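Sim rules, again

Skipped last week's post, sorry. Been buried in the Wivus setup and finally wrote down the house rules for simulated arm runs so I stop re-arguing them with Dwight Paquette every January. 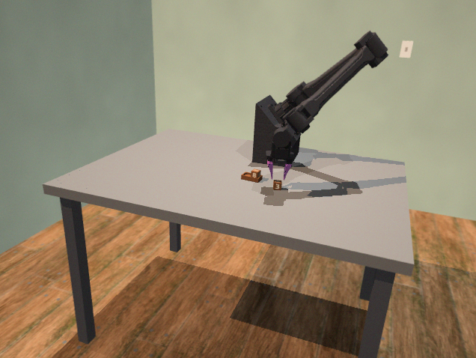
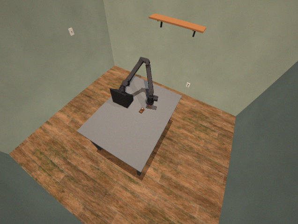
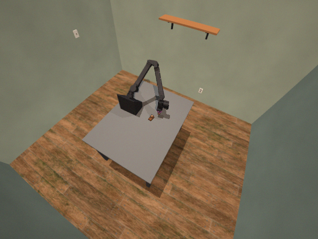
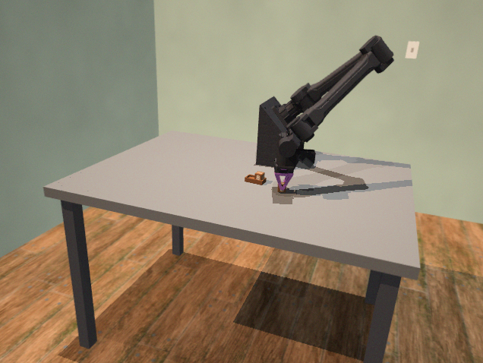 Same arm, same gray table, all simulated.

Okay. The rules, in no order:

Log the seed. Every run. No seed, it doesn't count. I threw out 42 runs over this and I'm still sore.

Two views minimum. One low, one high. A grasp that looks fine from one side can be nowhere near from the other.

Write the success check BEFORE the run. Not after, when you're tired and feeling generous.

Keep the failures. Same folder, same nameing. Dwight wants them seperate — no.

Speed limits stay on in sim. Yes I know it can't hurt anybody. Bad habits travel to the real cell.

Don't touch the lighting halfway through a batch. Shadows change, the vision side gets weird, and then you lose 4 days.

Still open: how close to the tabletop is too close? Dwight says 5 mm, I want more. Will post when we settle it. Gotta run, batch is done.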